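Skondcombe Community Forums > Home Internet > Faults and Outages

Thread: Fumik modem dropping every evening, Tritberg says line is fine

kelpdrawer
20/05/2018
Anyone else on Tritberg cable getting drops after dinner? Mine goes 8 times a night, sometimes more. Lights go orange, comes back in a minute or two. Called twice, they ran a line test both times and said all good. Of course it's good at 10 in the morning!! Modem is the Fumik they sent.

padraig_w
Same street side as you I think. No drops here but slow as mud after seven. Are you on wifi or plugged in?

kelpdrawer
Plugged in. Wifi is the same, whole modem loses sync.

olesia_skoryk
Get the event log off the modem page before you reboot it. Rebooting wipes it. If you see T3 timeouts thats noise on the upstream and they have to send a tech, phone people can't fix it.

bouchardboy
Or just buy a Bouchard. I had the Fumik for 12 days and binned it. Not one drop after.

olesia_skoryk
Don't spend money yet. New modem on a noisy line is still a noisy line.

bouchardboy
Worked for me. Not everything is the line. Those Fumiks run hot.

tapioca9
Mine's been fine on a shelf for 7 months. Sample of one, same as yours.

kelpdrawer
ok got the log. T3 all over it, all evening ones. Also found a splitter behind the couch from the last owners, tv cable going nowhere. Should I pull it?

olesia_skoryk
Yes pull it. Straight from wall to modem, finger tight and then a little bit more. Then leave it alone two nights and write down the times.
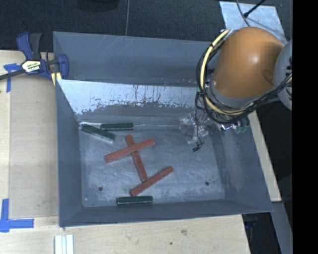 Keep the list short, just time and how long it was out. When you call ask for the fault to be logged as intermittent, use that word, and get a referance number. Otherwise they close it on the same call.

padraig_w
They closed mine anyway. Had the number and everything.

olesia_skoryk
Then reopen it with the number. Annoying but it does go up a level.

bouchardboy
or buy a Bouchard

kelpdrawer
Splitter's out. One drop so far tonight, short one. Will post the times, if its still bad by June I'm switching.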